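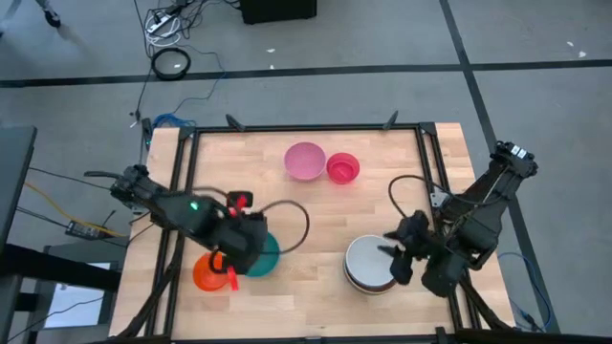

Safety & Incidents
1 min read

Speaker notes, Noel Salazar

Start with the March fault. Left arm on the Koltar cell stopped answering mid-reach and held its pose. The log said "recovered" 3 times. It had recovered nothing.

Vendor line: a one-off. Ask the room who believes in one-offs. Pause.

The run sheet claims 2000 clean cycles before the fault. Clean by whose count? Mitali Dewan went back through 8 of the logs and found retries filed as successes – say this slowly.

Loose connector is the favorite theory. Maybe. I haven't seen proof. Skip the Udov slide if short on time.

Close on the stop button: who can reach it, and how fast?

Related
Reading a fault log at Lismont
Oona Juntunen on retries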